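4.2 Cell rules for cloth handling

The Flundcombe cell follows the Tultlow rules for shared work surfaces. The surface covering carries a printed grid. 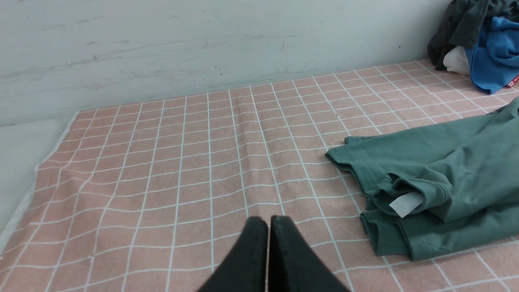 Figure 7. Wrist view, garment and grid.

Speed near cloth is capped at 51 mm/s.
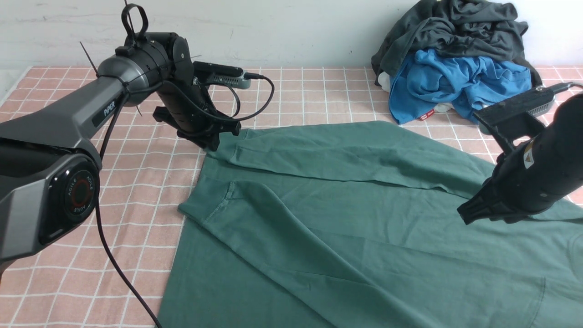

Cable routing is checked before each run -- slack must stay clear of the fingertips. A cable lying across the grid cloth beside the garment, as at the left arm, is logged. 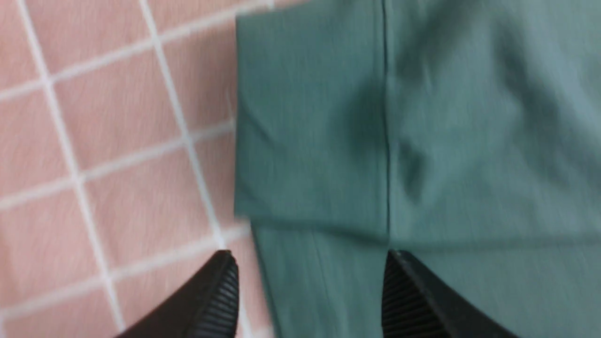 Logs are kept for up to 519 runs.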